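Section 8. Clearing cables and caring for the tabletop

Read this before you buy anything to fix your table. Most of what is sold for marks on wood is polish with a better label, and half the marks people complain of are reflections from a window.

1. Unplug both ends of every cable before you move it.

2. Lift cables clear of the wood. Do not drag them. A connector shell will scratch most finishes, whatever the Bravance leaflet says about "everyday toughness."

3. Coil each cable in loops as wide as your hand. Tie it with a cloth strip. Wire twists are cheap and they scratch.

Caution: Do not wrap a cable tightly around its own plug. It looks tidy and it strains the wire at the neck.

4. Look over the bare wood from 2 sides. Glare can hide a scuff completely, so walk around the table before you decide the finish is fine.
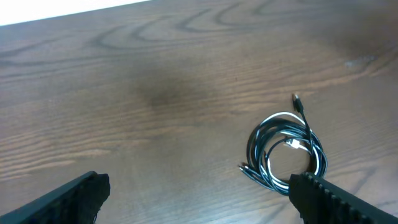 Cables and pale marks on the wood
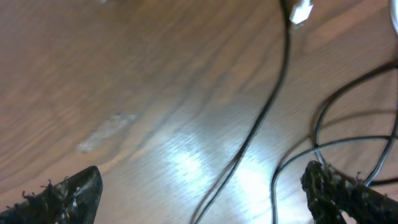
Written by Anouk Dierckx
Checked by Ľubomír Ševčík
Revised June 3, 2019

5. Pale scuffs: wipe with a barely damp cloth, then a dry one. If the mark goes, it was residue. If it stays, the finish is probably worn, and wiping harder will make it bigger.

6. Darker patches: leave them alone until you have looked in daylight. Some are only shadow or the color of the wood. A true stain under the finish will not come out with anything in the Geletti kit — we tried the whole kit on a test board.

Note: The kit's card promises 1,000 wipes per cloth. We gave up at roughly 100, when ours began to shed lint.

7. Wax, if you must. Use a thin coat, along the grain, and try it on the underside first. Wax adds shine. It does not rebuild a finish.

Caution: Keep liquid cleaner away from plugs and connectors. Spray the cloth, never the table.

8. Let the surface dry fully before you put the coiled cables back. For refinishing, see Section 9.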